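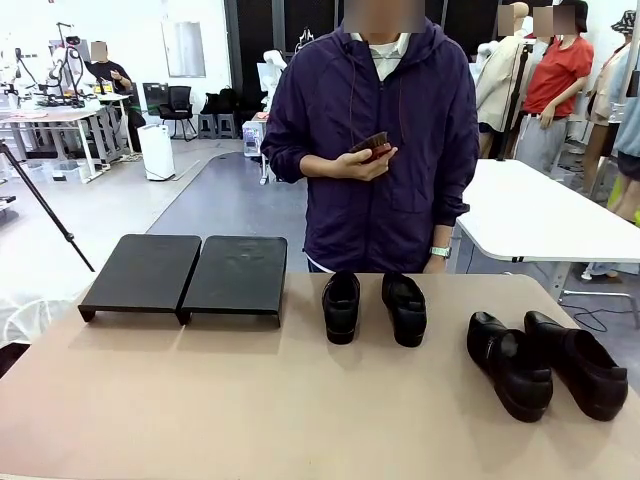 Shop Floor & Warehouse > Automation

Thread: Shoe bench going over to arms, anybody been thru this?

canach_lefty
2/2/20
Quick one, on break. I'm at a footwear refurb place, returns mostly. Brush, wipe, pair up, box. Management is bringing in Skellari arms for the handling part, people keep the brushing "for now." Anyone worked next to these? What happened to your hours. Last month the bench did 3,958 pairs by hand, so its not like we're slow.

welt_and_sole
We got the Nedard setup in September. Hours same so far. Job isn't. I used to brush all shift, now I brush maybe half and the rest is laying pairs out so the arm can get at them. Toes all one way, space between. Black shoes on a light table, fine. Black on black, forget it.

tumbler9
So you set the table for a machine. Great career move.

welt_and_sole
@tumbler9 didn't say I loved it. My wrists quit hurting tho. That counts for something.

canach_lefty
What about boots? Half our returns are boots. Straps, buckles, the works. Can't picture an arm picking one up without chewing the leather.

hank_in_receiving
Boots are where you keep your job lol. We logged 283 bad grabs the first month, 126 of them on boots. Soft spots fold on it, buckle swings around and catches. Got better after they let us on the bench pick the grab points instead of the office doing it. Ask for that. Ask early.

tumbler9
And now they know what you know. You see the problem right?

hank_in_receiving
Yeah I see it. They were gonna get it anyway, at least this way I got a pay bump out of it. Small one.

oldlast
Disagree with Hank. We did the same and got no bump, got a certificate. An actual paper certificate. Get the pay thing in writing before you show them anything.

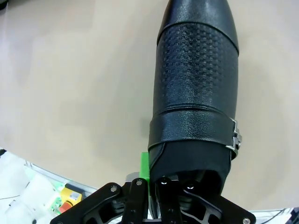

Anyway the other thing is pace. By hand you slow down for a bad pair, speed up on the easy ones. With the arm you get its pace all day – same as a conveyor. I wore out faster the first few weeks, then I guess I got used to it. My buddy on the next bench never did and moved to packing.

welt_and_sole
Ours pauses if you hit the pedal. Does yours not have a pedal??

oldlast
It has one. Every pause gets logged and somebody asks you about it. 1,609 pauses on our line last quarter and they put the number up on the board like we did something wrong.

tumbler9
There it is.

canach_lefty
ok thats useful, thank you all. Meeting is coming up, Abeysekara is doing the install and they're sending a guy. Gonna ask about the grab points, pay in writing, and the pause log. Anything else?

hank_in_receiving
Ask who cleans the thing. Polish gets on the gripper, then on the next pair, and guess who wipes it all down. Needs to be on the clock.

welt_and_sole
^ yes. And who does the inspecting. Ours misses scuffs on the heel all the time so I still look over every pair. Thats real work – get it in the job description.

canach_lefty
Good ones. Break's over, will post after the meeting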